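Tenants' Group Asks for Proof Before Trarnport Center Swaps Its Game Room for Paid Bookings

TRARNPORT, 2026-08-18 - The Zidar Tenants' Association today asked building manager Skullance to hold off on its plan to rent out the shared ground-floor room by the hour. The association says the plan rests on numbers that have never been shown to the people who live there.

Skullance told residents in June that the room was "underused" and that hourly bookings would bring in $900 a month. The notice did not say how use had been measured, over what period, or at what times of day. Asked for the count, the company sent back the same notice with a new cover letter.

The association has its doubts. Evening game groups and homework sessions have met in the room for years without signing in, because no sign-in was ever asked for. A room with no sign-in sheet will look underused on paper every time. The $900 figure also leaves out cleaning, lock changes and the cost of running a booking system called Nina, which Skullance has priced at $300 a month and describes as "light touch." The association would like to know what a heavy one costs.

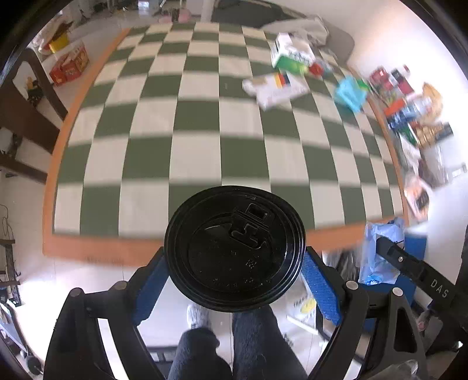
Ketsara Luangrath takes a different view and asked that it be included in this release. She said the room is hard to get into at busy times, that the same few groups tend to hold it all evening, and that a fair booking system might help newer tenants as long as residents were never charged. She would support a trial with a firm end date.

The association agrees that newer tenants should get a turn. It does not agree that a paid system is the way to find out who wants one. Skullance's draft terms give residents a discount of 20 percent on a room their rent already covers, and the draft lets outside renters book further ahead than residents can. That is an odd way to open the doors wider.
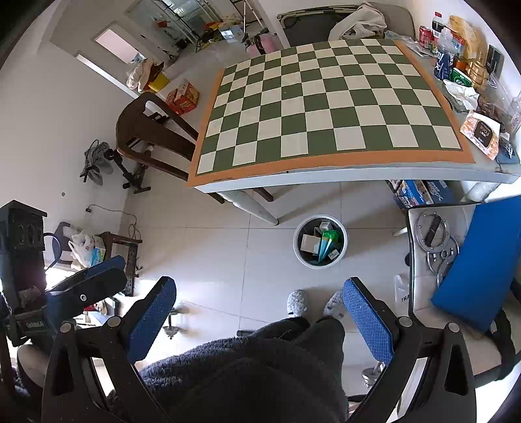 Board games and chess are the uses most often named in letters to the association, and they are also the ones least likely to survive an hourly rate. A slow game does not fit into a paid slot. The notice speaks of "flexible event furniture" but says nothing about what would happen to a table like the one with the big green and cream checkered mat, or whether people could still leave their drinks at one end of it and stay as long as they liked. Skullance has been asked twice - both times in writing.

The association is asking Skullance to release its usage count, publish a full budget that includes the Nina fees, and put any change to a vote of all leaseholders. Until then it is advising residents not to sign the new room agreement.

Copies of the June notice and the draft terms are available from the Zidar Tenants' Association on request.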